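urkik_shop
So do I buy the second pair of grippers now or wait? Triltiline quoted me $1,313 and I've only got $521 left this year.

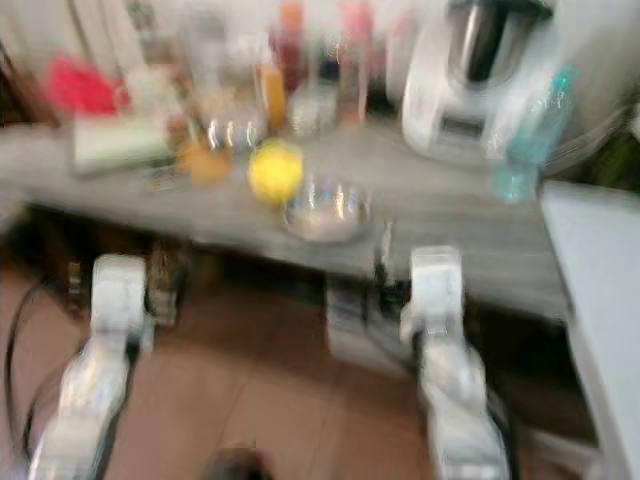 The pair I have does fine for kitchen stuff, I just hate having no spares!

mottledmo
Wait till November. Staline pads are $220 and that's all that ever wears out on mine.

tilejoint
Nope, disagree. I waited once and lost 3 weeks to shipping. Ask if they'll split the pair.

urkik_shop
Ooh, emailing them now.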